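Fruit Bowl Puts Two Grippers to the Test at Mokora

If you walked past the long workroom at Mokora this September and wondered why so many limes were going in and out of the same little bowl, the answer is that the handling team has been choosing a new gripper, and has been having rather a good time doing it.

Two models made it to the final round. One is the Busetti, a narrow two-finger design with tapered tips, and the other is the Vodasow, which has broad, padded fingers and a noticeably gentler close. Both were run on the same arm with the same wrist camera and the same controller settings, so that the people comparing them could be fairly sure they were looking at the fingers and at nothing else.

Kamran Sethi, who planned the trials, settled on fruit in a bowl after a week of wooden blocks that every gripper picked up without any trouble at all. "A block on a flat table is a very polite object," he said. "A lime in a bowl rolls, and the bowl wall is always right where you would like to put your fingers."

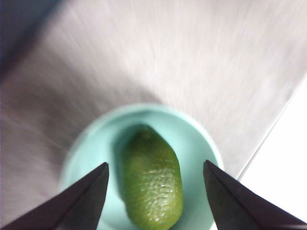
A lime in the bowl between the two gripper fingers, from the wrist camera.

Each gripper was given 94 attempts, with the fruit placed at a different angle every time. The Busetti lifted its lime cleanly on all but 7 of them. The Vodasow managed 66, and most of its misses came when a padded finger touched the rim on the way down and nudged the whole bowl along.

Sachiko Yokoyama, who looked after the camera side and sat through nearly every run, was quick to put in a kind word for the Vodasow, which she says left softer fruit in much better shape during an earlier round with ripe plums. She would like to see it tried again with slimmer pads, and the supplier has agreed to send a set.

For now the Busetti stays on the arm. The team moves next to the Nagano controller, with the same bowl and a fresh bag of limes, and colleagues from other departments are warmly invited to stop by after 2 in the afternoon and watch.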